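**Sturkine Twin – two-arm packing cell**

The Sturkine Twin packs mixed small goods into paper carrier bags. Two arms share one rail, so one can see to the bag while the other reaches for the next item. It suits order counters and small stockrooms where no two orders look alike.

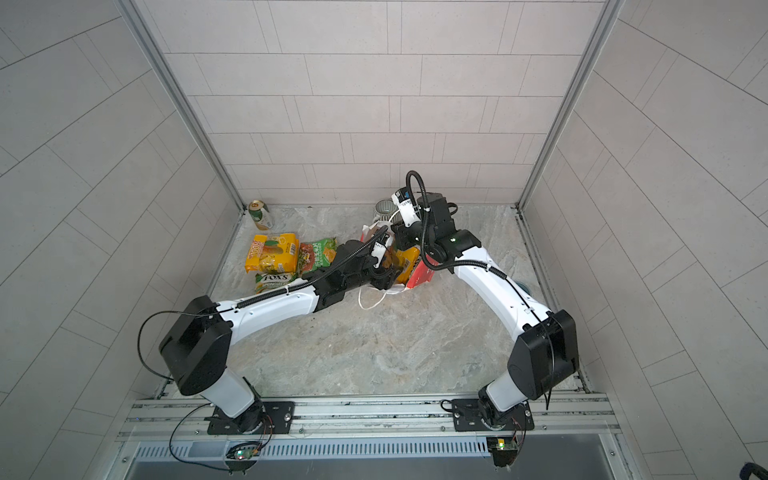
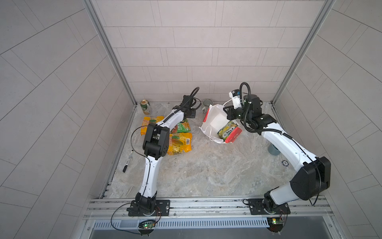
At the Manninen store in Tredham, the cell runs on the evening shift and handles about 140 bags a night. Staff there used to pack standing up until 10 p.m. They now check order slips, restock the shelves and take over anything the arms set aside – mostly glass and soft fruit. The shift is still five people. Two of them trained as cell operators, which took a Friday and part of the next week.

**What changes for your team**

- Less bending and repeat lifting at the bench
- One operator per cell during packing hours
- Crushed or torn bags are still replaced by hand
- Floor wiped down at the end of each shift

**Ordering**

Part no. 1765. Supplied with rail, both arms, wrist cameras and vent panel. Spare gripper pads come in packs of 200. Brundley handles installation and operator training – ask for a site visit before you order.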